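Gernby G3 hand-held gripper, pair

Sold by Bollow as a matched left and right set, each with its own cable. The listing claims a "sure hold on any small object." We have doubts about "any", and buyers should read the fault note before ordering.
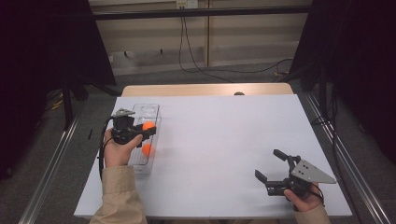

Known fault: finger stays shut

On units from the November batch, a finger can stick when the trigger is let go. Roxana Arango at our Ospina repair bench logged it on 3 of 16 units, mostly after long sessions with light, round objects. Bollow calls this "normal wear." After nine days of use? We don't buy it.

Safety

A stuck finger can let go without warning – keep your own fingers out of the gap and unplug the cable before you touch the linkage. Stop using the unit if it sticks twice. 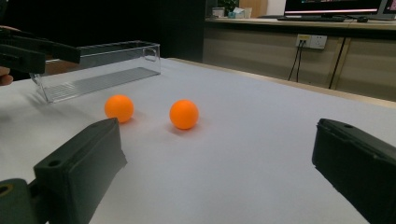
Ping-pong balls and clear container on a white tabletop, G3 fingers in front.

Replacement spring kit: Lesen 13, sold separately. Bollow says it cures the fault – we have yet to see test results.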